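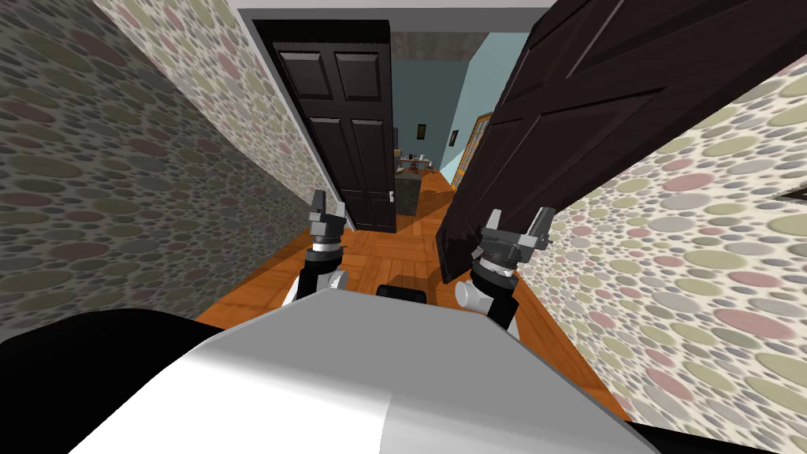
Ticket: Spheroid segmentation drops the core, plate reader export
Status: reopened (again)
Site: Ekent, imaging room 2
Software: Vornard, current release
Plates: 60 wells, tumor spheroids in collagen

Original report

Vornard finds the outer edge of every spheroid and then decides the middle is background. We get donuts. The volume numbers come out low, the growth curves go down when they ought to go up, and according to the summary tab we have cured something. Nobody in the group believes the summary tab.

Steps to reproduce:
Open any stack from the June run. Pick the default spheroid profile. Press Analyze. Look at the mask on the middle slices.

Expected: a filled blob.
Got: a donut, with a green check mark next to it.

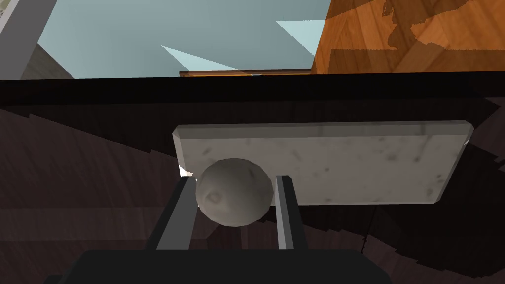 Gripper with gray sphere, marble slab behind.

Reply from Vornard support

Thank you for your report. Please confirm that your objective is clean.

Reply from submitter

The objective is clean. It was clean last time too. I have cleaned it again so that we can all say so.

Update, 9:40 am

Tried the fill holes option. It fills the holes in the spheroids. It also fills the space between any two spheroids that happen to be touching, so well C4 now contains one enormous tumor shaped like a pair of glasses. Turned it off.

Update, 11:15 am

Ran the same stack through the old Liepiņa script, the one with no buttons and a comment at the top asking you not to touch it. Filled blobs, all wells, no complaints. So the data is fine, and the trouble is in what Vornard does between loading and thresholding. My guess is the background subtraction. The dye doesn't get far into a dense spheroid, the center comes out dim, and a rolling radius smaller than the spheroid treats dim as empty.

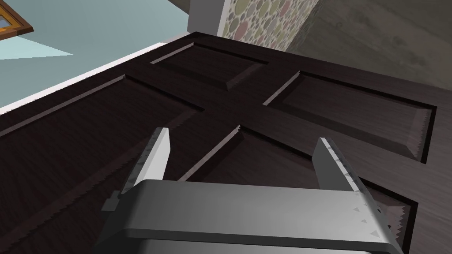
Dark brown paneled door, close range.

Reply from Vornard support

Thank you for the additional detail. The rolling radius is set automatically and can't be changed in the spheroid profile. Have you considered smaller spheroids?

Reply from submitter

We have not. They're grown to that size on purpose, and they take a while to get there. Please move this to someone who can see the settings file.

Update, 2:05 pm

Found the settings file myself. It lives in a folder called Bokdale, which I assume meant something to somebody. The line is bg_radius and the value is 10. Units aren't given. Changing it to a bigger number does nothing until you quit the program, and quitting the program puts it back to 10.

Update, 2:50 pm

Workaround, for anyone else stuck with this:

Quit Vornard completely, including the little icon that stays in the tray.
Edit bg_radius in the Bokdale folder. I used 60.
Set the file to read-only.
Start Vornard. Dismiss the warning. Dismiss the second warning.
Analyze as usual.

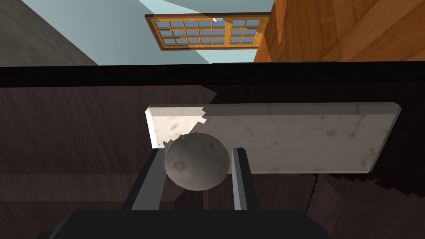 The masks are now solid on every well I opened, and the volumes line up with the Liepiņa output apart from C4, where two spheroids really are stuck together and I can't blame the software. I'm redoing the whole June set this way and the earlier exports should be thrown out. If you pulled numbers from the shared drive before this afternoon, pull them again.

One side effect: with the file read-only, Vornard can't save the date of the last session, so every plate is stamped 1923. Sort by file name for now.

Reply from Vornard support

We are glad your issue is resolved. Closing this ticket.

Reply from submitter

It isn't resolved, I locked a file. Reopening. Requests, in order: let users set the radius in the spheroid profile, say what the units are, and stop putting the check mark on donuts.

Status changed: closed to open
Priority changed by support: medium to low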